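Review: The Vollell Demonstration Kit for Teaching Tasks to a Robot Arm

Print this page
E-mail this page

Reviewed for the Gredthorpe Training Center by Elmarie Kekana
November 3, 2024

The Vollell kit allows an instructor to steer a simulated robot arm from a desk and to save each run as a demonstration from which a control program can later be trained. The package consists of a hand controller, a foot switch and a license for the scene software. The Center has held one license since April, and this review covers the second release. Installation took two hours on our standard workstations, most of it spent on the graphics driver.
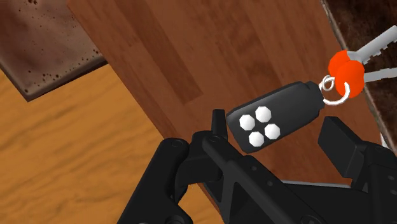 Fine positioning is the area in which the hand controller has improved most. The first release moved in visible steps, and operators tended to overshoot on small objects. Motion is now smooth enough for close work from the wrist view, although that view has a weakness of its own. A black key fob between black gripper fingers offers little contrast, and our operators learned to judge their approach by the white buttons and the orange key heads. An outline option for the fingers would be welcome. Achilleas Pappas, who recorded most of our demonstrations, also asks for a slower speed setting than the 2 now provided.

Recording is controlled by the foot switch – one press to begin, one to end. A run may be discarded at once, but it cannot be trimmed afterward. Of the 151 demonstrations saved during the review period, 13 were later removed for long pauses at the start. A trimming tool would have kept nearly all of them.

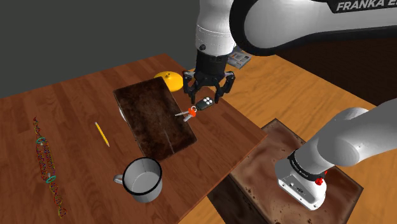
Scene layout is handled through a plain list of objects and positions, and staff with no programming background managed it without help. The supplied household set is suitably varied. A table with a mug, a pencil, a DNA model and a bundle of keys gives the trainee more to think about than the bare blocks of the Boyer package, particularly where a yellow domed object stands close to the gripper fingers. The wider view is best used for planning the approach, with the wrist view reserved for the last part of the descent.

The printed manual is adequate. The chapter on exporting files is out of date, and Vollell support answered our question on this point within seven days.

The Center recommends the kit for introductory courses and will renew its license. Departments wishing to reserve the workstation should write to Kosmas Zervas.

Print this page
E-mail this page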